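Wednesday, February 7, 2018

I have been meaning to write about the soup for weeks now, and since it's snowing again and I have nowhere to be until tomorrow, I'm finally sitting down to do it (with a bowl of the stuff at my elbow, naturally).

It started back in November, when I decided I would make one big pot every Sunday and eat it for lunch all week. I'd been buying lunch at the Clomine deli near work, and when I added up the receipts the total for the fall came to a little over $400. Four hundred dollars! On sandwiches, mostly, and I couldn't tell you what was in a single one of them.

The first few pots were nothing special. I made a split pea that set up so firm I could have sliced it, and then a minestrone that I salted twice. But the lentil soup, oh my goodness, the lentil soup. I've made it 4 times now and I still look forward to it.

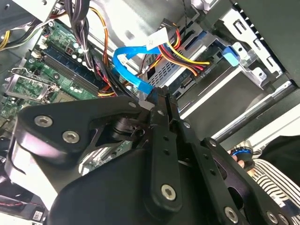
What I do is cook the onions much longer than any recipe says to, until they're properly brown and the whole kitchen smells wonderful, and only then do the carrots and celery go in. A good spoonful of tomato paste, a bay leaf, the lentils, and enough water to cover everything by a couple of inches. Then I leave it alone on low and go fold laundry or read. A splash of vinegar goes in right before I eat, and please don't skip it, it wakes the whole bowl up.

I buy my lentils from the bins at Harju, out past the post office, and they've gone up a little but they're still cheap. The small brown ones hold their shape best. I did try the red ones once and ended up with something closer to porridge (tasty porridge, but still).

Next Sunday I'm thinking of chicken and barley, if I can find room in the freezer for the extra.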